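How Do Students Get Into a University?

February 11, 2020

Maybe you have an older brother or sister who talks all the time about "applying." What does this word mean? Let us look at it together.

To apply means to ask for a place. A university can not take everybody who wants to come, so it asks each student to send some papers. We will use the town of Mercado, where there is one university, called Nisis. Last year 2,109 young people asked for a place there. If you put them all in your school gym, they would not fit!

What is in the papers? First come the grades from school. In Mercado the best grade is 100. Then there is a letter from a teacher, who writes how the student works and how he or she behaves with others. The last part is the essay. This is a text of one or two pages, in which the students tell something about themselves. It can be about a grandmother, a broken bicycle or a favorite book. 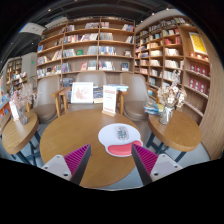 A computer mouse on its pad, with a soft rest for the wrist.

Most students send everything by computer. The last day for this is in November, and on that day many people are nervous. It is wise to send the papers a week before.

Then begins the reading. At Nisis there are 40 readers, and every essay is read by two of them. If the two do not agree, a third person reads it also. This takes the whole winter.

In spring comes the answer. It can be yes, it can be no, and it can be "please wait." Waiting means that the student gets a place only if another student does not want it.

And if the answer is no? Then there are other schools. Many students from Mercado ask also at Vevum, which is smaller and lies by the sea. Some work for one year and try again.

New words
Essay: a short text about one subject.
Grade: the number or letter you get for your school work.
Deadline: the last day when you can send something.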